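Teaching by the Elbow

At Neston, a small automation shop above a tire dealer, people spend whole afternoons moving blocks onto plates so that a robot can learn to do it without them

By Liesl Hämmerli

Randa Salameh sits with her left hand flat on her knee and her right hand closed around a handle with a trigger. When she moves the handle, the robot arm on the table moves. When she squeezes the trigger, the gripper shuts. She has done this for most of the morning and will do it again after lunch, and she would like the next person through the door to please close it quietly.

"If I jump, the robot jumps," she says. "Then I have to throw that one away."

The task she is showing it is small. There is a plate, and there is a block, and the block should end up on the plate. A child of 2 can manage it. The arm can't, or not yet, and the way it will learn is by copying Salameh over and over, with the block in a slightly different spot each time.

Neston takes on jobs from companies that want a robot to handle things that don't arrive in neat rows. The current customer is Hijazi, a packing firm that fills gift boxes by hand. Before anyone gets near a gift box, the shop runs what it calls a table course, and the plate and block are the first part of it. 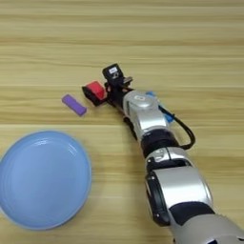 Salameh came to the job from dental assisting. She says the two have more in common than you would expect, mainly a sore neck and the habit of thinking about where your hand will be in a second or two. She was hired in June after a tryout in which four people were each given the handle for an hour. The others were better at video games. She was slower than all of them and her recordings were the ones the engineers kept.

"They wanted to see a reason in it," says Shadi Rawashdeh, who set up the tryout and runs the training side of the shop. "A gamer will get there fast, but he comes in from the left one time, over the top the next time. The robot sees two different answers to the same question and it does something in the middle. The middle is usually the edge of the plate."

That point comes up a lot at Neston. A person shows the robot a task, and the software looks for what the showings share. If the person wanders, the software learns to wander. Pauses get learned too. Early on, Salameh had a way of stopping above the block to check that she was lined up, and the first trained version of the arm stopped there as well, and sometimes never got going again. She had to teach herself to line up on the move.

There are other ways to do it. For the first year the shop did everything by hand guiding, which means switching the arm into a loose mode, taking hold of it near the wrist and walking it through the job like a dance partner. Afaf Tannous, who has been there the longest, still prefers it for anything that involves pushing or wiping.

"You feel the table through the arm," she says. "With the handle you are guessing from your eyes."

The trouble with hand guiding is the hand. The camera that the software learns from sees a big human forearm all through the lesson, and then on the day the robot works alone the forearm is gone and the picture looks wrong to it. Tannous got around this by guiding each motion once with her hands on the arm, then having the arm play it back with nobody touching it and recording that. It works, but every showing takes twice as long. For the Hijazi job, which calls for 3046 recorded showings before the first test at the customer's site, Rawashdeh decided on the handle.

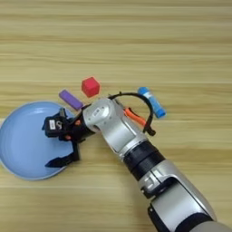 What counts as a good showing

The rules are on a sheet of paper taped to the side of the monitor. The sheet has been revised in three colors of pen. Start from the rest position. Don't touch the plate on the way in. Close on the block once, and if you miss, don't chase it; stop the recording and start over. Let go low. Go back to rest.

The rule about missing has been argued over. Rawashdeh wrote it, and Tannous thinks it is half wrong. A robot that has only ever seen clean grabs has no idea what to do after a bad one, she says, so at some point somebody has to show it a bad one and then show it the way out. The two of them settled on a separate set of lessons, 46 of them, in which the operator misses on purpose and recovers. Salameh says those are the hardest to do. Missing on purpose looks like acting, and the first ten or so had to be done again.

She varies the block's position by working outward from the plate. Close to the rim is the awkward place, she says, and the diagonal is the awkward angle. With the block straight up and down or straight across, the wrist hardly has to turn. Tilt it and the wrist has to come around before the fingers close, and if the plate is right there, the bottom of the gripper can catch the rim.

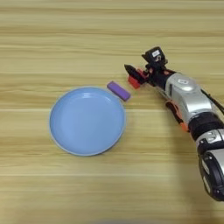

The approach to the purple block, with the plate close by.

I was given the handle for twenty minutes. It is lighter than it looks and the arm follows a little behind, so that you finish your motion and then watch the machine finish it. My first try ended with the block under the rim of the plate. My second was fine. On my third I got the block up, felt pleased, and opened the trigger too high. Salameh deleted all three without comment and put the block back where it had been.

What surprised me was how much of the work is looking. From the operator's chair you see the arm from one side, and the gripper hides the very thing you are trying to grab. There is a second view on the monitor, from the small camera at the wrist, and Salameh goes back and forth between the two. New operators stare at the monitor and lose track of the arm's elbow. Abla Mansour, who started a few weeks ago, put the elbow into a lamp on her first day. The lamp is now kept on a shelf.

Mansour works the afternoon shift with Salameh, and they trade off every half hour. Rawashdeh wants both of them in the recordings for the Hijazi job so the arm doesn't pick up one person's habits too closely. They sat side by side for several days first to agree on the basics, such as how high to carry and which way to turn the wrist when either way would do. They still disagree about speed. Mansour is quicker, and Salameh says so in a tone that could be taken two ways.
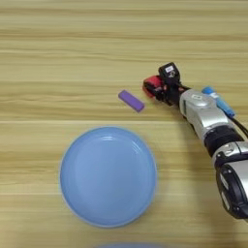 From the table to the packing line

Hijazi's packing room is a forty-minute drive away and has a skylight, which worries Rawashdeh more than anything in the software. The shop's table is lit the same way at nine in the morning and at four in the afternoon. The packing room isn't. He plans to bring an arm out there and have both operators record a further set of showings on the real bench, with real boxes, through a full working day.

He has been caught by this before. A job for Stuvora, a maker of seed trays, did well in the shop and then failed at the customer's in the first hour. The trays were the same and so was the arm. The bench was darker, and a strip of sun came across it after lunch. Tannous drove over with a folding chair and spent four days re-recording the task in place, by hand, her way. The arm has been running there ever since, and she brings it up when the subject of handles comes around.

Pay is a sore point in this trade. Larger outfits hire operators by the shift and let them go when the recordings are done. Neston has kept its operators on staff so far. Rawashdeh says that is mostly practical: it takes weeks before a person's showings are steady enough to use, and he doesn't care to go through those weeks again for every customer. Salameh has asked to learn the software side, and two mornings a week she now sits with the engineers and goes through her own failures.

She was back in the chair by one o'clock. She rolled her shoulders, moved the block a finger's width closer to the plate, turned it a little, and picked up the handle.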